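Search this book Go

Chapter 4
A Place for Everything?
Reading time: 6 min

Household manuals love the rule that every object should have a home. Povilas Laur repeated it on nearly every page of his Kinsella guide, and readers took him at his word. This chapter asks whether the rule does any good on an ordinary worktop, where things are used, put down and used again.

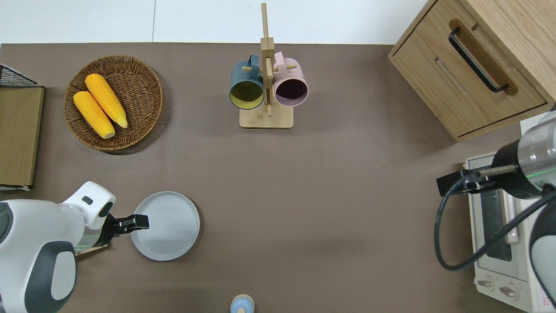
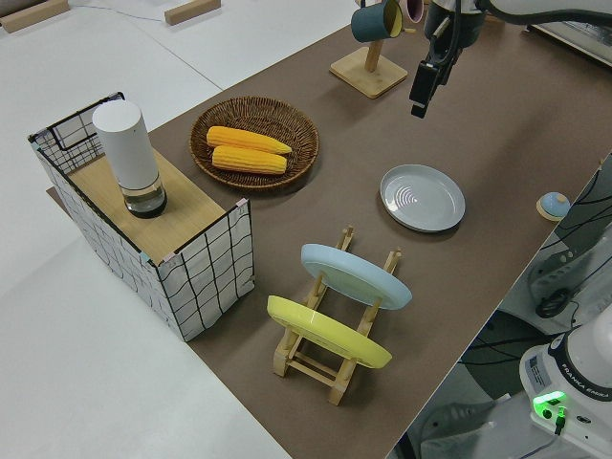

Fig. 4.1 Two views of one worktop, with corn in a round wicker basket and mugs on a wooden stand.

Take the mug stand first. It keeps mugs off the surface, which sounds like a gain until you remember that the stand needs a surface too. A shelf would do the same job and take up no worktop at all. The basket is harder to judge. Corn sits well enough in it, but so would almost anything, and a basket that will take anything soon does.

Mélanie Grewal's survey of 299 kitchens is often quoted in favour of fixed places. Of the people she asked, 70 said they always put things back where they belonged. She did not go and look. I would want somebody to open the cupboards before building a theory on that figure — or selling a storage system on it, as Heltitano did.

We begin with the objects used every day, and leave the rest to Chapter 5.

Shares 600 Comments 70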